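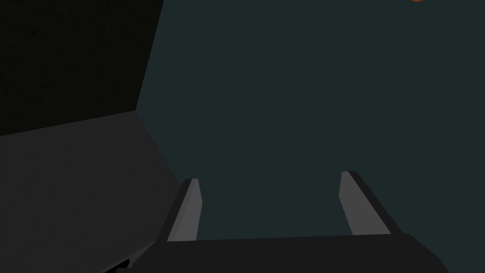

The Long Second Act of Tidemum

Formed in a rented hall in the harbour town of Netby, the five-piece has spent more than a decade outside the usual channels of the recording business. Its fourth album, Beltness, is released in February.

The members of Tidemum do not agree on when the band began. The singer dates it from a school concert at which three of them played a single song. The drummer, who joined later, counts from the first rehearsal in the old net loft behind the fish market, where the group still keeps its amplifiers. The band's own biography, revised for the new record, gives neither account and opens with the release of the first album.

That album sold 1245 copies, most of them at concerts. It was recorded over two winters on borrowed equipment, and the group has since described its sound as thin. Listeners have been kinder. The closing track, a slow piece for harmonium and two voices, remains the song most often requested at the end of an evening, and the band has played it in every town it has visited.

Beltness is a fuller record. It was produced by Nilton Zapata, whose earlier work was largely with brass ensembles and choirs, and the influence of that training is plain from the opening minutes. Horns enter where a second guitar might once have stood. The drums are recorded at a distance, with the colour of the room left in. Several songs run past seven minutes, and one, "Bedoya," is given over almost entirely to a repeated figure on the piano, above which the singer recites the names of boats.

Mr. Zapata was reluctant at first to take on the work. "I asked them to send me whatever they had, and they sent 37 songs," he said. "Some were a verse long. I listened to all of them on the train and wrote back that there was an album in the pile, but that I would have to be allowed to choose it." The band agreed. Ten of the songs were kept, and two of those were later joined together.

The sessions took place in a former grain exchange, a building with a high ceiling and poor heating. Work began each day at 10 a.m. and stopped when the light went. The group had arranged its previous albums before entering a studio. On this occasion the parts were settled at the microphone, and the bass player has said that she learned the title track in the hour before it was recorded.

The lyrics return often to the coast, though the Netby they describe is harder to place than it was on earlier records. The cannery and the ferry are mentioned once each. There are more interiors: kitchens, a waiting room, the back seat of a car at night. The writing is plainer as well, and in "Second Tide" the chorus is simply a list of things to be done before leaving the house.

Tidemum will tour in the spring, with a horn section of three. The largest of the venues holds over 3000 people, a considerable change for a group whose usual rooms seat a few hundred. The final concert will be given at home in Netby, in the parish hall. Tickets for that evening will be sold at the door only.

Beltness will be available on vinyl and compact disc and as a download. The first vinyl pressing is limited to 2441 copies and includes a printed booklet of the lyrics.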